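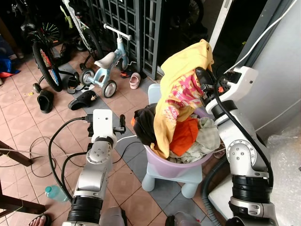 **Leonor Rocha**

I've got a damp problem, or rather a drying problem, and I'd love some advice from people who live in flats like mine. We moved into the ground floor at Poststead in August and there's no garden, no balcony and no tumble dryer, so all the washing gets sorted and hung in the same tiled room where the bikes and shoes live. My whole system is a lavender plastic basin up on a little light-blue stool, everything heaped in together, T-shirts with big prints on them mixed up with the dark stuff and the orange cloth, and I fish things out one at a time to hang. It saves my back, which is why I started doing it (I used to have the basin on the floor and I'd be hobbling by the end of a load!) but I'm now having three separate troubles and I can't work out which one to fix first.

Trouble one is the printed T-shirts. My son lives in them, and the prints on two of his have started to crack across the middle. They've only had one summer. Is that the washing or the drying? I do everything at 40 with whatever liquid is on offer, and I hang them over the top bar of the airer, print side out.

Trouble two is the smell. Nothing dramatic, but by the second day anything thick has that stale flannel whiff and I end up washing it again. I've got the window on the latch and the door to the hall shut. A neighbour said shut door good, my mum said shut door bad, so there we are.

Trouble three is more of a furniture question. The stool is a child's one with stubby legs, and it's a nice height for me but the basin is wider than the seat. A full load of wet washing is heavy and I'm nervous of the whole thing tipping over on those tiles. I don't want to buy one of those trolley things on wheels if I can help it, as the room is only just big enough for the airer and us.

Budget is not huge. I saw a small dehumidifier in a shop called Pillitz for 162 and nearly bought it on the spot, but my husband says we managed for years without one. (We had a garden for those years, I did point that out.) Any thoughts very welcome, especially from anyone else drying indoors with children's shoes underfoot.

Oh, and the spin on our machine has a choice of 800 or something higher, and I've always used 800 because I thought it was kinder to the clothes. Is that daft?

---

**Kári Toft**

Buy the dehumidifier. I had the same smell in my old place, got one, smell gone inside a week. Put it near the airer, shut the door AND the window, otherwise you're trying to dry the street. Empty the tank every night.

Can't help on the T-shirts, mine are all plain.

---

**Ilídio Sequeira**

Hello Leonor, I've dried indoors for most of my adult life, in four different flats, so I have opinions on all of this, sorry in advance for the length.

Let me start with your last line, as I think it's where most of your smell is coming from. 800 is low. It leaves a lot of water in anything thick, and then that water has to go into your room. Put towels, jeans and sweatshirts on the faster spin and keep 800 for jumpers and the printed tops. If your machine has a separate spin programme, you can run it a second time on the heavy things once the light ones have come out. It takes ten minutes or so and it knocks hours off the airer. I'd try this for a fortnight before you spend any money at Pillitz or anywhere else.

Next, how long does the washing sit in the basin? You say you fish things out one at a time, which is lovely if you do the lot in one go. If you're anything like me you do half, the phone rings, and the rest sits in a heap till after tea. A heap of wet cloth goes sour very quickly in the middle, especially in warm weather. So either empty the basin completely or leave the second half in the drum with the door open. I'd also give the basin itself a scrub with hot water and a bit of washing soda. I did mine after years of not thinking about it and the water came out grey.

The window. Your neighbour and your mum are both half right. Without a dehumidifier you need air coming through, so window open properly (on the latch isn't much) and the hall door open a bit too if you can stand the draught. On a wet day I open everything wide for a quarter of an hour, then close up, then do it again later. With a dehumidifier it's as Kári says, close the lot.

Now the T-shirts. Cracked prints are usually heat and rubbing, in my experience. Turn them inside out before they go in the machine, wash at 30, do up any zips on the other things, and don't pack the drum so full. Hang them inside out as well. The bit I got wrong for years was lifting them. If you grab a wet T-shirt by one edge and haul it up out from under the rest of the pile, all the weight pulls on it and the print gets stretched while the cloth is heavy. I take the things on top off first and then gather the shirt up with both hands. I don't know if that's what did yours, but it costs nothing to change. Oh, and no folding over the bar right across the print! Hang it from the hem with two pegs, or put it on a hanger.

If the cracks have already started there's no mending them properly. My daughter laid baking paper over one and I ran a warm iron across it, and it looked better for a couple of washes and then went back to how it was.

The stool I'd leave to someone handier than me. I use a kitchen chair with a towel on the seat.

---

**Leonor Rocha**

Ilídio, this is brilliant, thank you. And yes, all right, the basin does sit about. The phone, the dinner, the small person who can't find the other shoe. I'll try the double spin from Saturday and report back. The baking paper thing I'm doing tonight regardless, because he's got a party and wants to wear the worse of the two.

Kári, noted! My husband has been shown your answer.

---

**Jirayu Boonyarit**

Adding something on the stool since the others skipped it.

I wouldn't carry on with a wide basin on a narrow seat if there are children going past it. Turn the job round a bit: push the stool right into a corner so there's a wall on two sides, and the basin can't go far. Put a bit of that rubbery drawer liner between the seat and the basin, and another under the feet if the tiles are slippery. I cut mine from the roll we had for the cutlery drawer. And load the heavy things in the middle of the basin, with nothing big dangling over the rim. A wet pair of jeans hanging down one side is enough to pull it over, ask me how I know.

Check the stool too. Lots of children's stools have a weight limit moulded underneath, and a soaking load is heavier than you'd think. Weigh yourself on the bathroom scales holding the full basin and then without, and you'll have your answer. Ours was well over, so the stool went back to my niece and I now use a low bench, 44 cm high, which suits me but I'm tall. You may want it lower.

If you do end up replacing it, look for a seat at least as wide as the bottom of the basin. That's all that matters really. We got ours second-hand for next to nothing.

One more thing, move the shoes! I know, I know. But you're carrying wet washing between the basin and the airer and not looking at your feet, and a stray slipper on tiles is how my mother-in-law hurt her wrist. We've got an old crate by the door and everything goes in there before the machine finishes. It works on about half the family.

I'd disagree a little with Ilídio on the 30 wash, by the way. Fine for the T-shirts, but do run a hot one now and then with towels or something sturdy, or the machine itself starts to smell and then everything does. Pull out the detergent drawer while you're at it and have a look at the back. Ours was black.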